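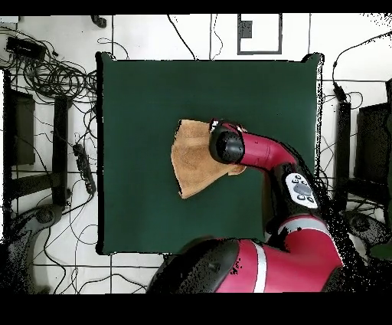

Towel station, red arm over the green mat, head camera view.

Omier project, demonstration gathering group
Minutes of the meeting of 2020-01-17

Present: Yayra Atinga (chair), Yurii Lytvynenko (minutes), the Naylor bench team, two operators from the evening shift
Apologies: the Wollura annotation group, who sent written notes

1. Minutes of the last meeting
Accepted with one correction. The item on grasp labels should read "first contact," where it said "first closure." Yurii has fixed the shared copy.

2. Where we are with the towel set
Yayra opened with the number everybody had been waiting for: 887 accepted demonstrations, against a target of 1,000 for the first release. There was applause, and it was deserved! In October we were still arguing about whether cloth was too hard a place to start, and the set is now the biggest we have for any single task.

Yurii reported that the rejects are mostly one of two kinds. Either the operator pauses so long before the grasp that the episode gets trimmed badly, or the cloth leaves the mat before the episode is closed. Both are easy to catch live and he would like operators to flag them on the spot. Agreed.

3. Starting positions
Long and very lively discussion. The evening operators feel that too many episodes begin with the towel laid nearly flat, and that the model will learn to expect it. Yayra agrees and wants far more bunched starts, with corners pointing every which way and part of the cloth folded under itself. The bench team asked how messy is too messy. Answer: if a person could sort it out with one hand, it counts.

Decided: the next 200 episodes all begin from a bunched heap. Operators drop the towel from chest height and leave it where it falls, provided it lands on the mat. No tidying up afterward, please, however tempting.

A question came up about whether to record the approach from farther out. Yurii showed a few episodes where the gripper is already over the cloth at the first time stamp, which leaves the model nothing to learn about getting there. Episodes will now begin with the arm at its rest pose.

4. Head camera
Everyone likes the view. The tan towel separates nicely from the green, and the folds of the terry cloth do show up when the light is good. The Wollura notes mention that the arm hides part of the cloth in a good many episodes, and that annotators are guessing at the hidden corners. Yayra does not want guesses. A hidden corner is to be marked hidden, and the label tool will get a key for it.

The notes also ask about the dark speckling along the edges of the arm. Yurii will look into it and write back to them directly. Until then, annotators should draw the arm outline through the speckles and carry on.

5. Floor and cables
The bench team raised the cables on the tiles beside the mat. Some discussion of whether a cluttered background is good for training. Opinion was split, and it was a fun split, with both operators on opposite sides. For now the cables may stay where they are, but the walking route to the operator's seat has to be clear before each shift. The mat corners will be marked on the tiles with tape so the mat goes back to the same spot after cleaning.

6. Next task
Plurncombe have offered a mixed box of napkins, dishcloths and pillowcases. Great excitement about the pillowcases. Yayra would like to finish the towels first, then try napkins as a small pilot of roughly two shifts before we commit to anything.

7. Actions
Yurii: reply to Wollura on the speckling; add the "hidden" key to the label tool.
Bench team: tape the mat corners; clear the walking route.
Operators: bunched starts from the next shift on; flag bad episodes live.
Yayra: answer Plurncombe and ask for fabric weights.

8. Any other business
One operator asked whether the trained model could be tried on the arm before the set is complete. Yes, and gladly. Yurii will load the current checkpoint after the next shift, and anyone who wants to watch is welcome to stay.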